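Is Landar really a property company? Speaker notes, Skilumbridge small investors' evening, 24 September 2023 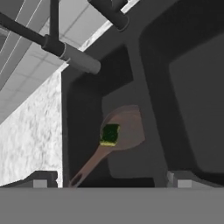

Start without the slides. Ask who in the room holds Landar, directly or through a fund. Wait for hands. Then ask who has read the notes to the accounts, as opposed to the glossy bit at the front.

Opening point. Landar calls itself a "growing residential landlord". I have spent a good part of the summer with its last 2 annual reports and I don't think the growth is what most holders believe it is. I am not saying anybody has done anything wrong. All the figures I use tonight are printed in the reports. I am saying the headline is kinder than the notes.

Background, keep it quick. Landar is a listed landlord. It started with a single block in Cloltthorpe, bought more, converted to a trust so that it pays out most of its rental profit, and then took over Lepik, a smaller rival with flats spread over the Skilumbridge side. The count on the front page of the report is 3535 homes. Put that number up and leave it up.

Now the question. 3535 homes doing what? Pause here.

The report says "homes owned or managed". Managed is the word I'd like people to take away tonight. When Landar owns a flat, it keeps the rent. When it manages a flat for somebody else, it keeps a fee, and the other party can walk off at the end of the contract. Adding the two together gives you a big number that tells you very little about earnings. The split is given once, in a footnote, in a table that mixes finished homes with ones still being built.

(If somebody asks whether this is normal: plenty of landlords do it. I don't find that a comfort.)

Lepik. The takeover was sold to shareholders on savings. One office, one repairs contract, one lettings system. Fine, I can believe some of that. But read what was said before the deal against what is said now. Before, the savings had a date on them. In the latest report the date has gone and they will arrive "over the medium term". I have never met a medium term that ended.

Slide with the rent line. Rental income went up 7 per cent. Good news on the face of it. Ask what it would have been without Lepik, which was in for the full year this time and only part of the year before. The company doesn't give a like-for-like figure. It used to. It dropped it the year it bought Lepik, with no explanation that I could find. Go slowly here, this is the heart of the talk.

Valuation. Most of last year's profit was the buildings being marked up by a valuer. No cash came in. You can't pay a dividend out of it and you can't mend a roof with it. Valuers are honest people on the whole, but they look at recent sales, and with borrowing costs where they are there have been very few recent sales. I'd want to see the next valuation before I leaned on this one.

Debt. A large loan falls due next year and is on an old, low rate. The chairman's letter says refinancing talks are "constructive". Read that line out as it stands and move on.

The Cloltthorpe scheme. 300 new flats on the old depot land, in the report for the second year running with the same drawing. Planning was granted. I walked round the site in the spring and it was a fence and a signboard. It may well get built. My quarrel is that the homes already appear in the "pipeline value", which some of the tipsheets then add to the value per share as if people were living in them.

The case for the other side, and give it properly. Demand for rented homes is strong. Empty periods are short. The shares trade well below stated asset value, so a lot of what I've said may already be in the price. The dividend was covered by cash last year - narrowly, but covered. A patient holder who bought cheaply may do perfectly well.

What I'd ask at the shareholders' meeting in October:
How many homes are owned outright, finished and let?
What was rent growth without Lepik?
What rate is assumed on the new loan, and is the dividend still covered at that rate?
Why was the like-for-like figure dropped?

If they answer all four plainly I'll change my mind, and I'll come back here and say so.

Disclosure, don't forget this again: I hold no Landar shares. I did own some and sold them after the Lepik deal - too early, as the price then went.

Questions. Don't get drawn on house prices. Room has to be clear by nine.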